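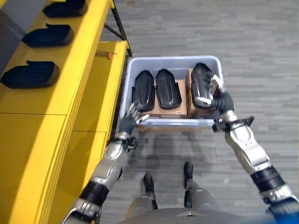

Iltham Sonstead

4. Collection of demonstrations

4.1 Task and work cell

The task we selected for this study is the transfer of molded shells between a floor bin and a two-level workbench. We chose it because it looks simple to a person and is still difficult for a learned policy. The shells are black and glossy, so their surface shows reflections that move when the robot moves. They have one narrow end and one broad end, and a small tab on the side, which means that a grasp that is good in one orientation can be poor in another. In the bin they can rest on cardboard at different heights, and the hand must then reach to a different depth for each shell (Figure 1).

Figure 1. Head view during a demonstration. The right hand is at a shell in the bin while the left hand stays open near the rim. Three more shells lie on the upper surface of the workbench.

All demonstrations were recorded in the Brilgate cell, on a humanoid platform with two arms and multi-finger hands. The operator controls both arms at the same time. We did not give a fixed rule for which hand should take which shell. In our first trials we had such a rule, and the operators followed it even when the shell was clearly easier to reach with the other hand. The resulting paths were long and contained many stops. After we removed the rule, the paths became shorter, but the data also became more varied, and this has a cost which we discuss in Section 6.

4.2 Recording procedure

One episode starts when both hands are raised and the operator presses the foot switch. It ends when the last shell is released and the hands have returned to the start pose. Between episodes a second person changes the position of the bin, the order of the shells and the arrangement of the cardboard boxes under them. A session contains 30 episodes, after which the operator takes a break. The first session was held on 17th July and the last one in August.

We stored the head view, the wrist views, the joint positions of arms and hands, and the commands sent by the operator. All streams were written with a common clock. The wrist views were added late in the planning. In the head view the back of the hand often hides the contact between finger and shell, and a policy which is trained only on this view tends to close the hand too early.

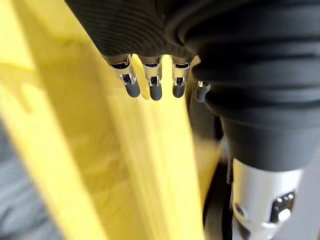
The wrist views have their own difficulties. The background is often out of focus, and a large part of the image can be taken by the arm itself – the cover of the forearm and the palm change very little from one episode to another. For this reason we cropped nothing at recording time and left the choice of region to the training stage.

4.3 Selection of episodes

In total we recorded 1,875 episodes with 6 operators. Each episode was replayed at double speed by a person who was not the operator of that episode. An episode was marked as rejected if a shell was dropped outside the bin or the workbench, if one stream was missing, or if the second person entered the reach of the arms before the end. Episodes in which the operator failed at the first grasp and then corrected it were kept. We consider them useful, because the policy needs to see how to recover from a bad contact, and such examples are rare when operators become skilled.

For 13 episodes the two reviewers did not agree, and these were removed from the training set without further discussion. They are still included in the released files, in the folder named Cruickshank, together with the notes of both reviewers.

4.4 Labels

We used only a small number of labels. For every episode the reviewer marked the moment of first contact and the moment of release, and wrote which hand was used. We did not label the pose of the shells. A pose estimate was tried at the start, but the reflections on the black surface made it unstable – small changes in the position of the hand gave large changes in the estimate. The policy in Section 5 therefore receives the images directly, with the joint positions as the only additional input.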